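Kumholm Table Setting Project

The Kumholm Table Setting Project is a student robotics project run as a two-term course at Hellberg College. Students program a two-armed robot to arrange household objects on a tabletop. The project is best known within the college for its closing event, the Lornano Round, in which teams run their programs in front of an audience of other students and staff.

History

The project grew out of an elective on robot manipulation taught by Hui-mei Tse. In its early form the elective ended with a written exam and a short lab session in which students moved wooden blocks between marked squares. Tse replaced the blocks with kitchen items after students complained that the exercise left them little to write about in their reports. The new course took its name from Kumholm Hall, the building where the lab is located.

The first public round was held in December at the end of the autumn term, with two teams taking part. The course was later extended to two terms, and the round was moved to the spring. A revised rule sheet was adopted on 2018-04-11 and has been used with small changes ever since. It limits enrollment to 12 students.

Course structure

The first term covers arm motion, camera calibration and grasp planning. Students work on their own and submit weekly exercises, most of them in simulation. Access to the arms is given only after a safety test, which can be retaken once.

In the second term students form teams and book time on the shared workstation. Each team keeps a logbook, in which every run is entered with the starting layout, the program version and the result. Failed runs have to be logged as well. The logbook counts toward the final grade, and teams that leave gaps in it lose points even if their programs perform well.

Teams may write their control code by hand or train it from recorded demonstrations. Most teams have used a mix of the two – hand-written code for reaching and lifting, and trained code for handling cloth.

Objects and tasks

The object set is made up of ordinary plastic tableware, cloth items and small decorative pieces. Teams are told at the start of the second term which objects will be used, but the starting layout is not announced until the day of the round.

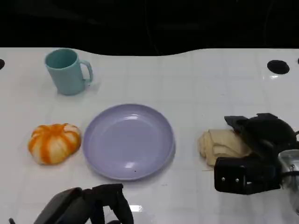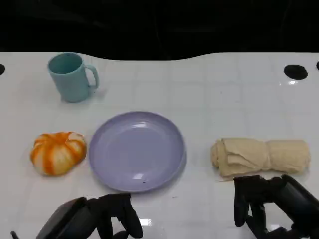

Mug, plate, striped pumpkin and beige cloth on the white tabletop, with the two black grippers.

Tasks are grouped into two levels. Basic tasks involve one object and one arm, such as moving a mug from one side of a plate to the other without tipping it. Combined tasks call for both arms. In one of these, a cloth has to be laid out flat beside the plate, and in another a decorative item has to be passed from one gripper to the other before it is set down.

Cloth is generally regarded as the hardest part of the set. A rigid object such as a mug keeps its shape when it is gripped, while a towel can fold over itself or slip in ways the program did not plan for. Shiny surfaces are another common source of trouble, as glare on a plate or tabletop can confuse a program that looks for the edges of objects. Teams are allowed to adjust their camera settings, but the room lights must be left as they are.

The Lornano Round

The round takes its name from the Lornano Room, a lecture room on the ground floor of Kumholm Hall where the audience watches the runs on a screen. Each team is given eight minutes. A team may restart its program two times without penalty, and any further restart costs points. Touching an object by hand during a run ends that task, although the team may go on to the next one.

Scoring is based on final object position, number of completed tasks and care in handling. Dropping an object from above the table carries a larger penalty than failing to pick it up. Speed is used only to break ties.

The winning team receives the Alcaraz Plate, a dented metal serving dish that is kept in a display case outside the lab. The names of past winners are listed on a card inside the case.

Reception and later use

Student evaluations of the course have been mostly favorable. The most frequent complaint concerns lab time, as all teams share one workstation and bookings fill up quickly in the weeks before the round. A proposal to add a second workstation has been raised several times, but the lab does not have the floor space.

Material from the course has also been used in an introductory class for students outside engineering. That version has no competition – students compare logged runs from earlier years and write a short report on why certain grasps failed.

See also

Robot manipulation
Learning from demonstration
Student robotics competitions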